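Bench notebook, Bowen cell: desk and shelf tidying

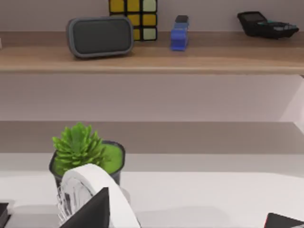

Page last changed: April 2026, W. Rizk

Sim run 1659 finished before lunch. Same layout as the last batch: white desk, tape dispenser and plant at the front, speaker and puzzle cube up on the wooden shelf with the smaller bits. The dispenser is still the awkward one. Clear plastic housing, and the plant pot right behind the tape.

Grip force limit put back to the February value. Demier want 500 runs on this layout before they let it near the real desks. We have 400.

Talked to the day team about what changes for them. At present they reset the hot desks by hand at the end of the shift, and that is the last 50 minutes of the day. If the arm takes the desks they keep the shelves, the post and anything that has been left behind. They asked who deals with it when the arm stops halfway through. For now it is whoever is on shift, and I said that has to go on the rota as proper work with time against it. Gavau have not answered on this. Chase.

Also asked: does the arm move personal things. Rule as written says leave anything not on the list. The plant is not on the list. The tape is. So it has to take the tape and leave the plant alone, and I want that tested separately.

To do: new tape start positions, stop button wording, rota draft to Brodis.

WR

Recent entries
Stop button height, second try
Rota notes from the day team
Gripper finger wear
Shelf items, what is on the list
Demier visit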